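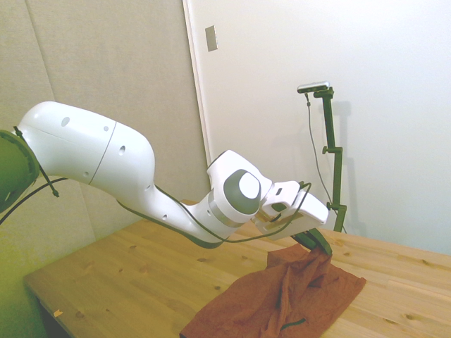 Slide 1. Arm lifting cloth on the pine table, fingers closed on the fabric.

Speaker notes – "The slow slip: a grip fault in cloth handling"
Jun 16, 2021

Leave slide 1 up while people sit down. Don't start on the numbers yet.

Hello everyone, thanks for coming to the after-lunch slot. I want to talk about a fault I've become very fond of. It cost us a good chunk of our test run at Vosbridge and I still think it's the most interesting thing we found all year.

Quick background for anyone from the rigid-parts side. Cloth is a wonderful nuisance. A bracket has the same shape every time you pick it up. A shirt has a new shape every time you breathe near it. Our project, Basta, picks a point on a heap of fabric, closes on it, lifts, and carries on to a fold. The lift is the bit to watch today. Point at the peak in the cloth on the slide. All the weight below that peak hangs off a very small patch of fabric.

(Pause. Sip of water.)

What went wrong. We ran 138 lifts. In 48 of them the controller logged a good grasp and the cloth was back on the table by the time the arm got to the fold. No alarm, no stop, no flag in the log. The arm then went through the whole fold in mid-air, very gracefully, holding nothing. I have watched it do this far too many times and I'd happily watch it again.

Ask the room: who would have said "finger pads"? Most hands go up. So did ours! We cleaned the pads, we swapped the pads, we argued over pads for a fortnight. Same result with the new set.

The cause was in the grasp check. We tested finger gap once, right after closing. If the gap was wider than fully shut, we called it a grasp and never looked again. With a fold of fabric between the fingers that test passes beautifully. Then the lift starts, the fold unrolls, one layer slides out from the other, and the gap closes by a hair. We had that signal the entire time. We were recording it at full rate and reading it once.

Slide with the gap trace goes here. Walk slowly from left to right. The little shelf in the curve is the first layer leaving. The drop after it is the rest.

I love this plot. You can see the slip begin well before the cloth is lost, so there is time to do something about it.

Now the safety part, and please don't rush this bit. A dropped shirt hurts no one. The trouble is what people did next. When the arm carried on with an empty gripper, the natural thing was to reach in and put the cloth back where it should be. On 2 occasions someone had a hand over the table while the program was still running. Speed was limited and there was no contact, but we reported both as near misses and stopped work until July's change list was drafted. A quiet fault invites hands into the cell. If you take one thing home, take that.

Next slide.
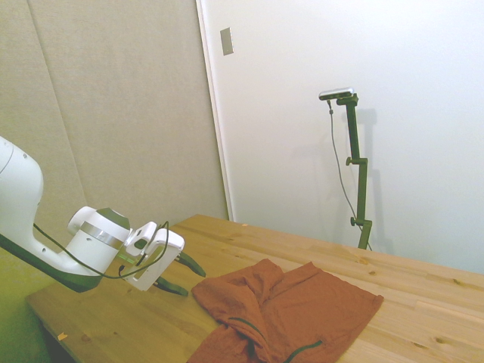 Wilczyńska, after the dry run, asked why we don't simply add a force sensor at the wrist and weigh the cloth. Fair question, and I expect it'll come up again today. My answer then was that a light garment still half resting on the table weighs next to nothing for the first part of the lift, so the reading comes late. Wilczyńska's comeback was that late is still better than never, and that we should fit one anyway as a second check. I've come around to that. It's on the list.

What we changed:
Finger gap is now read through the whole lift, with the slip shelf as the trigger.
On a trigger the arm lowers, opens, backs off and holds. It doesn't retry by itself.
The hold lights the amber lamp. Before this, a failed lift and a good one looked the same from the operator's chair.
Hands go in only after the stop is pressed. Yes, we had that rule already. Now there's a clear moment to follow it.

Zimetance supplied the gap-filtering code and were terrific about our odd questions. Say thank you properly, they're in the room.

Still open: thin linings. The shelf in the curve gets so small that it sits down in the noise, and I don't have a good answer yet. If you've handled silk or anything like it, come and find me at the coffee urn.

If short on time, skip the pad story and keep the near misses.

Questions. Put the gap trace back up while they talk.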